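Clokell Museum and Archive Group
Minutes of the January meeting, held in the back room at Endside

Present: Fiona McIver (chair), Shabani Kirui, Kanini Obura, Erasto Swai, Brian Mugo (minutes)
Apologies: none received

The meeting opened at 7.05 pm. Minutes of the last meeting were agreed after one change: Erasto had said the slide projector "might be repairable", which had been written down as "is being repaired".

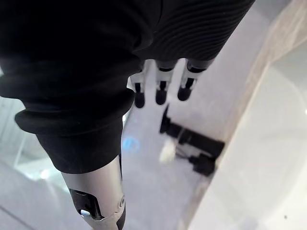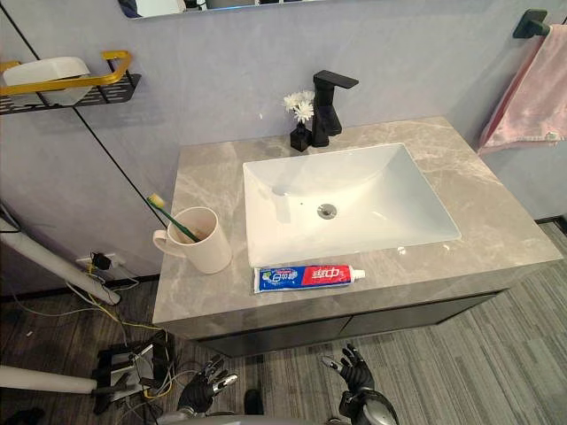

1. Matters arising

The damp meter has still not come back from loan. Kanini has written twice. Erasto asked whether we ever had a receipt for it. We did not.

The new catalogue numbers now run to 1129. Shabani pointed out that this is the last number used and should not be given out as the size of the collection, as it was in the newsletter. There are gaps in the run and a number of things with two numbers. Brian to put a correction in the next issue.

2. The Kashindye letters

Fiona reported an offer from a family in Kashindye of a bundle of wartime letters and a bugle. The covering note says the bugle was sounded at the armistice. Erasto asked who says so. Fiona said the family had always understood it. Erasto said every bugle he had been offered was sounded at the armistice and he would like to see one that wasn't.

Kanini has read five of the letters. They are dated, signed and mostly about boots and the price of tobacco. She thinks they are worth having whatever we decide about the bugle, which is not mentioned in any she has read so far. Shabani thought the maker's mark, if there is one, might settle whether it is even old enough.

Agreed: to accept the letters, subject to a signed transfer form. The bugle to be taken on loan for three months while Shabani looks into it. Nothing about the armistice to go on a label in the meantime. Fiona wished it noted that she finds the story likely.

3. Roll of names

Brian had compared the names on the memorial board with the parish list and the old school register. There are 9 he cannot match. Some may be spellings. One man is on the board and also signs the register as a parent four years after he is supposed to have died, which could be a son, a cousin or a mistake by whoever painted the board.

Kanini did not want the printed roll held up again. Erasto would rather hold it up than print it wrong, as we did last time. After some discussion it was agreed to print it with the unmatched names marked as unconfirmed. Fiona is uneasy about how families will take that and will draft the wording herself.

4. Susateo proposal

Susateo have offered to scan the photograph albums and supply captions from their own software. Shabani had sent them a test page. The scans were good. The captions gave a date for every photograph, including two that have no date anyone here has been able to find, and called the Endside chapel a railway station. Asked how the dates were arrived at, Susateo replied that the results were "very encouraging".

Their price is £100 per album with captions. They have not said what it would be without. Kanini asked if we would keep the rights to the scans and Fiona could not find anything on this in the papers.

Agreed: no to captions. Shabani to ask for a price for scanning only, in writing, with a line on rights. Decision put off until we have both.

5. Remembrance display

Visitor figures for the autumn display were given as "well up". Erasto asked on what. The clicker had been left on the desk and at least one school party had played with it. Agreed that the figure will not be used in the grant report. Brian to count from the visitors' book, accepting it will come out low.

The display itself was liked by those who came, and the trench map in particular. It needs a proper mount before it goes out again.

6. Any other business

The key to the map cabinet is sticking. Erasto has some graphite.

Kanini asked for the list of items out on loan, which was promised in the summer. Fiona will bring it next time.

The meeting closed at 8.50 pm. Next meeting in February, same room.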